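Chapter 3: Setting Up Your First Trade and Emissions Model

We use cookies to remember your place in this guide. Accept | Manage settings

Welcome to the fun part! By now you have Atitz installed and the sample data unpacked, and you're ready to build a small model that shows what happens to a region's emissions when its tariffs change. The sample region is called Liltthorpe. It buys steel, sells timber and furniture, and has one busy port, so even a modest tariff cut sends ripples through almost every table you open.

Set aside an afternoon if this is your first model. The setup takes around 28 minutes, and then you'll want to play with it.

3.1 Load the base data

1. Open Atitz and choose New Project. Type a project name without spaces.
2. Under Data Source, select Liltthorpe Base. The file holds 1,086 trade records, and the number shows up in the status bar when loading is complete. If you see a lower number, close the project and load the file again.
3. Click Check Balance. Total supply and total use must match for every sector. A green mark appears next to each sector that balances.
4. Save the project before going on.

Note: The base data lists 17 sectors. You can merge sectors later (Section 3.5), but please keep the full list for this first run. The differences between sawmilling and furniture making are some of the best things in the data!

Caution: Don't edit the base file in a spreadsheet program. Some programs change sector codes such as 03 to 3, and Atitz then treats them as new sectors with no trade at all.

3.2 Enter the tariff change

1. Open the Policy tab and click Add Scenario.
2. Name the scenario. "Cut A" works well and matches the screens in the rest of the chapter.
3. In the Tariff column, find Steel and enter the new rate as a percent. Leave all other rates alone for now.
4. Choose how the lost tariff revenue is made up. Pick Household Tax if you have no strong view. The other setting, Spending Cut, lowers public demand, and you'll see that in the construction figures.
5. Click Apply. The scenario name turns bold.

Note: Rates are entered as whole percents. Enter 5 for five percent. Entering 0.05 gives you a tariff of one-twentieth of one percent, and your results will look wildly exciting for the wrong reason.

3.3 Connect the emissions table

Now for the piece that makes the model so rewarding. Atitz keeps trade flows and emissions in separate tables, and you link them by sector.

1. Go to Environment, then Link Table.
2. Select the Nagano coefficients. They give emissions per unit of output for each sector in the base data.
3. Match the sector names. Most match on their own. "Transport, sea" and "Transport, land" need to be matched by hand.
4. Tick Include Imported Goods if you want to count the emissions released abroad to make what Liltthorpe buys. Leave it blank to count only what is released inside the region.
5. Click Link.

Caution: Run each scenario with the same setting in step 4. A run with imports and a run without them can't be compared, and the program won't warn you.

3.4 Run the model and read the results

1. Click Run. When it finishes, the Results tab opens by itself.
2. Look at Total Change first, then open the three-part view: Scale, Mix and Method. Scale shows the effect of producing more or less overall. Mix shows the effect of shifting between sectors. Method shows changes in how cleanly each sector works.
3. Click any bar to see the sectors behind it. Try Mix first. Cheaper steel often pulls furniture up and pushes local metalworking down, and you can follow that trade-off line by line!
4. Export the table with File, Export, Plain Table.

Note: Method stays at zero unless you have entered a technology change. A zero there is correct for Cut A.

If the run stops early, go back to step 3 of Section 3.1 and check the balance again. If the balance is fine, lower the step size to 2 under Run Options and try once more. Large tariff changes sometimes need smaller steps to settle.

Once Cut A runs cleanly, copy it, rename the copy Cut B, and change the timber tariff too. Compare the two Mix charts side by side. Section 3.5 covers merging sectors and saving your own sector list. 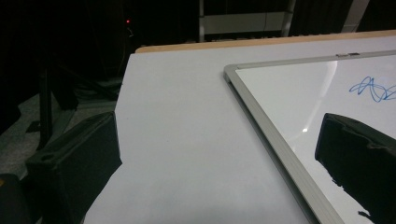 Fig. 3-1. Whiteboard lying flat on a white tabletop.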